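Stelance Shallow Sorting Tray, Aluminum

Item no. 678
Manufacturer: Trekamska
Pack quantity: 2

Rectangular open tray for sorting, counting and bench work with small parts. One-piece body with sloped sides and rounded corners. Length 400 mm. Stackable when empty. Dark liner mat sold separately; trim to the floor of the tray with a utility knife.

Cleaning: warm water and mild detergent. Do not use caustic cleaners – they discolor bare aluminum. 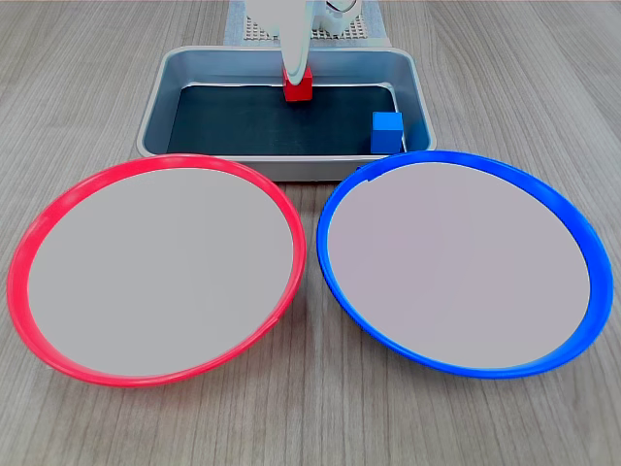

Liner color should be selected for contrast with the parts handled. Dark liners suit light or saturated colors; pale liners suit black and gray hardware. The red cube on the blue-black mat is easy to pick out, and the mat leaves only a thin strip of metal exposed along the inner edges. Colored plates can be set in front of the tray for sorted parts.

Lead time for orders over 400 packs on request. Product contact: Nilmini Bandara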